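3. Shared equipment and the habit of leaving things ready

3.1 Why we looked at gyms at all

Most of the writing on shared goods deals with things that run out: fish, grazing land, water in a dry summer. We love that literature and have borrowed from it freely, but our own interest is in a humbler sort of sharing, where the thing itself hardly wears down and what gets used up is its readiness. A library table is still a table after a messy reader has left it. A laundrette machine still spins with someone else's lint in the filter. The next person simply has a little more to do before they can begin. We call this the handover state of an object, and the small town of Plidondale turned out to be a marvellous place to study it, with a tool library, two community kitchens, a pottery studio and a climbing and weights gym all within a short walk of the old market.

The gym was an afterthought in our first plan. Elvia Beltrán argued for it, and she was right. Handover there happens many times in an hour, in full view of everyone, between people who may never have spoken. In the tool library a borrower returns a drill to a desk, and the desk stands between them and whoever borrows it next. In the gym there is no desk. One person stands up and another sits down.

3.2 Sites and fieldwork

Fieldwork began in May and covered 4 sites: the Zepeda tool library, the kitchen at Naltholm Hall, the pottery studio behind it, and the gym. At each one we combined open observation with a short paper questionnaire, and we received 595 completed forms across the whole study. We also held 16 longer interviews, spread across the sites, with people who had used one of them for at least a year. Interviews were carried out by Iker Salcedo and the second author, recorded with permission, and typed up by hand. Where we quote from them below we have left the speakers unnamed, as agreed.

The questionnaire asked people to think of their last visit and to say in what state they had found the thing they used, in what state they had left it, and what they would have thought of a stranger who left it differently. The last question was added late, at the suggestion of Teodoro Palacios, and it gave us by far the richest answers. Several people filled the margins. One drew a small diagram of a sink.

We should be clear about the limits. The forms were left in a box by the door at each site, so keen users are almost certainly over-represented. People's memory of how they left something is also kinder than their memory of how they found it, a gap that appeared at all the sites and which we take up again in Section 5.

3.3 Three kinds of handover

Reading through the answers, we were delighted by how quickly they sorted themselves. The first kind we call restoring. The user returns the object to a known starting point that everyone can name: plates off the bar, kiln shelf scraped, chopping board back in the rack. There is very little argument over restoring. People either do it or they don't, and others can tell at a glance.

The second kind is passing on. The user leaves the object in a state that suits the next person they can see or guess at. A baker at Naltholm Hall leaves the oven on because the Thursday bread group is already in the corridor. A potter leaves the wheel wet because the person waiting has asked her to. Passing on often breaks the written rules, and the people we interviewed defended it with real warmth. "It's the friendliest thing that happens in here," one of them told us, "and there's a sign on the wall saying not to do it."

The third kind is clearing traces, and it is the one that surprised us. It covers dust, crumbs, fingerprints, clay slip, sweat and sawdust, all the small signs that somebody has been there. A trace seldom stops the object from working. A drill with sawdust on its casing drills perfectly well. Even so, in the margins of our forms traces drew stronger language than missing parts, blunt blades or late returns. One tool library member forgave a broken chisel in a single line and then spent most of a page on glue.

3.4 What a trace says

Why should this be? The usual answer is hygiene, and for the kitchens and the gym it must be part of the story. It does very badly for the tool library, though, where no one we spoke to mentioned germs and the feeling about traces was just as strong. Baltazar Jaramillo, in his earlier work on allotment sheds, suggested that a trace is read as a message. The mud on a borrowed spade tells its finder that the last person did not picture anybody coming after them. We think this is exactly the right idea, and our interviews let us push it further.

If a trace is a message, then clearing it is a message too, and one that can only be sent where it may be noticed. At the pottery studio, where many members work alone in the evenings, people told us that they cleaned the wheels thoroughly but seldom wiped the bench legs or the underside of the splash pans. At the gym, clearing was quick and public, and regulars described it almost as a form of greeting. A nod, a wipe, a step back. One interviewee who had moved from a much larger gym said that this was how she learned who belonged, well before she knew any names.

Chalk deserves a paragraph to itself. It is the perfect trace. It is pale and most gym equipment is dark, it travels much further than the hands that carry it, and it belongs to a practice that some users share and others do not. Climbers and heavy lifters at the Plidondale gym spoke of chalk with affection. Other members spoke of it as something that happened to them. Yet both groups agreed, to a degree we found nowhere else in the study, that a bench pad should be handed over without it (Figure 4). The disagreement was all about floors.

3.5 The role of the cloth

Every site supplied something to clean with, and where it was kept seemed to matter a great deal. At the tool library a tin of rags stood under the counter, out of sight, and borrowers told us they had not known it was there. After Nahuel Cáceres mentioned this to the desk staff in passing, the tin was moved to the top of the counter. We had not planned this as a test and cannot treat it as one, but the comments on glue became noticeably milder in the forms that followed.

The kitchen had the opposite trouble. It had a generous number of cloths, in several colours, with a printed key explaining which colour was for which surface. People were frightened of choosing wrongly. Three interviewees admitted to bringing a cloth from home and taking it away again afterwards, which is a lovely example of a private solution to a problem caused by too much public help. The pottery studio's sponges sat in a bucket between the wheels, and we heard no complaints about them whatsoever.

We had hoped to compare these arrangements with Plodent, the online booking system used by the kitchen and the gym, which sends a reminder message at the end of each slot. Users did remember receiving the reminders. What they could not do, with very few exceptions, was tell us what the reminders said. They could all tell us where the cloths were.

3.6 Summary of the section

Shared objects are handed over by restoring them, by passing them on, or by clearing traces from them, and the last of these carries far more social weight than its practical effect would suggest. Rules deal well with restoring and rather clumsily with passing on. Clearing seems to depend on being seen, on having something to clean with in plain view, and on some idea of the person who comes next. Section 4 turns to that person, and asks what happens at sites where users never meet at all, such as the overnight lockers run by the tool library from its Zepeda branch. We found these far more sociable than we had any reason to expect. 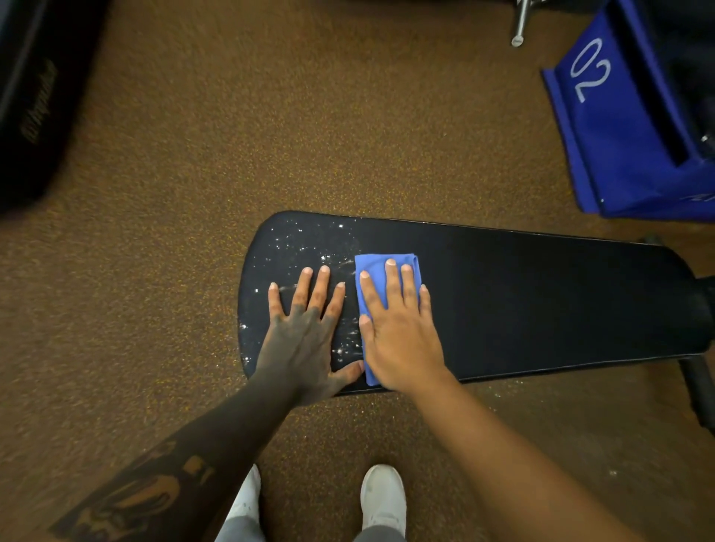

Figure 4. Black bench pad with white chalk on the left part; the right half has been wiped.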